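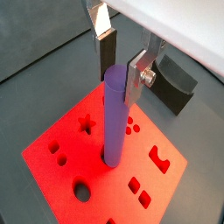
Fig. 1. The purple cylinder between the gripper fingers, over the red board.

Shape sorting with a two-finger gripper
Project report, Zerkstead College, automation course
Author: Helmut Kröger
Supervisor: Ronaldo Bittencourt

1. Task

The task was to get the arm to pick up a loose piece, carry it to a shape-sorter board and put it into the hole it belongs to. The board can be anywhere within reach and can be turned to any angle. I was allowed to use two pieces from the set, and I picked the purple cylinder and the black block with the curved side. The cylinder goes into the large round hole. The block goes into the arch-shaped one.

Last year's group had the board clamped in one position and wrote the coordinates into the program by hand. That worked for them, but the program was no use as soon as the board was knocked. Mr Bittencourt asked for a version without the clamp, and that is where this project starts.

2. Equipment

The arm and gripper belong to the college. The control program is called Rutov and was begun by an earlier year. I kept its motion part and rewrote the part that looks for the board. There are two cameras, a small one at the wrist and a fixed one that looks into the enclosure from outside the arm. The gripper fingers are metal with black pads on the inside.

I changed the pads once, in March. The old ones had gone smooth and the cylinder could turn between them. After the change I threw away all earlier results and started counting again, so every number in section 4 is with the new pads.

3. Method

The fixed camera looks first. It finds the red area against the grey floor and gives a rough position and angle for the board. Colour is enough for this step. I tried edges as well, but the seams where the floor meets the walls kept being taken for a side of the board.

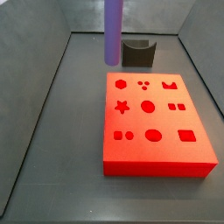
The next step is to decide which way round the board is. A rectangle looks the same after half a turn, so the outline alone does not settle it. I used the star hole and the three small round holes as markers. If the program finds both, it knows where the rest should be. If it finds only one, it moves the arm out of the way and looks again.

The wrist camera then takes over for the last part. The arm stops above the hole, the program compares the centre of the hole with where the cylinder is going to come down, and it makes a small correction. It may do this up to three times. After that it goes down slowly. If it feels resistance too early, it backs off, shifts a little and tries again, in a small spiral.

The difficulty with the wrist camera is that the piece being carried hides part of what you want to see. With the cylinder held upright, the hole it is meant for is behind it for most of the way down. I spent two weeks trying to fit a circle to the thin part of the rim that was left and got poor results. In the end I let the program measure the holes that are still in view and work out the hidden one from them – the spacing on the board never changes, so this is safe.

4. Results

I made 222 attempts in total, 146 with the cylinder and the rest with the black block. The board was moved by hand between attempts.

Cylinder: 146 attempts, 43 failed.
Black block: 76 attempts, 39 failed.

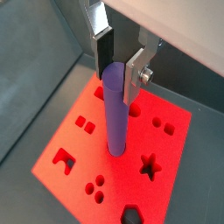
Fig. 3. Lower end of the cylinder in the round hole, fingers closed near the top.

Most of the cylinder failures happened at the edge of the hole. The piece came down on the rim, the spiral search ran to its end and the program gave up. In a smaller number the cylinder was picked up at a slant, and then the correction was wrong from the beginning. I did not record the slant, which I should have done.

The block is harder. It has to be turned the right way as well as placed, and the fingers have only the flat sides to hold. When they closed on a corner, the block swung and the attempt was lost. I stopped an attempt by hand if this happened and counted it as failed.

Light made a difference too. With the blinds up, one half of the board came out much paler than the other and the colour step cut it off. I widened the limits for red and this got better, but I have no figures for before and after.

5. What is left to do

The grip should be checked before the arm leaves the pick-up point. A picture from the fixed camera would show whether the piece is upright, and the program could put it down and try again. I would also like to replace the spiral with a search that leans the piece slightly. The other shapes have not been tried at all.

The code and the log are on the workshop drive in the folder Nellness.

Comments (3)

godoy_k: Did you try tilting the cylinder on the way in? We did that with square pegs and the rim problem nearly went away.

H. Kröger: Not yet, it is in section 5. The motion part of Rutov only moves straight down at the moment, so that has to be changed first.

M.T.: Which limits did you use for the red? Ours loses half the board every afternoon.

More project reports
Line follower with two sensors
Sorting bolts by length on a small conveyor
Godoy Cup: notes from the Zerkstead team
A door counter for the workshop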